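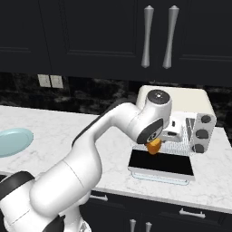

Retakes at Flormont High: who uses them and who doesn't

I picked this topic because I bombed a chemistry quiz in the fall, and I had no idea I could take it again until a friend mentioned it (two weeks too late!). Our school lets you retake one quiz per unit in most classes, but you have to fill out a request form first, and the form lives three menus deep in Stillgate, our grade portal. So my question was pretty simple: do students know about the rule, and do they use it?

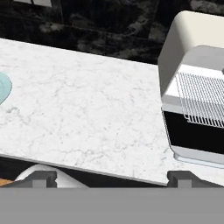 Iwona Szczepańska
Junior, Research Methods elective

I handed out 30 paper surveys in study hall and got 28 back, which made me very happy. One had only a drawing of a duck on it, so I ended up with 27 I could use. I also read the student handbook from front to back and sat down with my counselor during lunch to ask how the rule got started. She said it came over from Destley High when the two schools began sharing a handbook, and each department was left to work out its own details.

And wow, do they have their own details. In math the new score replaces the old one. In history the two get averaged. Science caps the retake at a B, and world languages wants you to come in for tutoring before you even ask. I take five classes with quizzes and I had three of these rules mixed up. 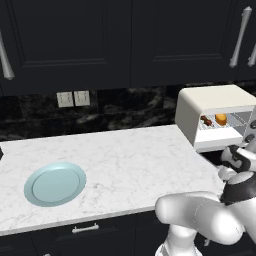

I'd do it if I didn't have to miss practice, one person wrote on the back of the survey, because retakes are only after school and my coach benches you for being late. Other people said close to the same thing about jobs and little siblings, and I hadn't put a question about schedules on there at all. I wish I had!

Most of the people who had never done a retake told me they knew the rule existed. They just couldn't find the form, or found it after the five-day deadline.

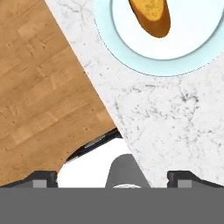

Wood next to white marble.

If I did this again I'd ask freshmen separately, and I'd try to get some teachers to answer too. I did email my notes to the math department, and they asked for a copy of the survey, so I'm bringing it over in April.

We use cookies to improve your experience on this site. Accept | Manage settings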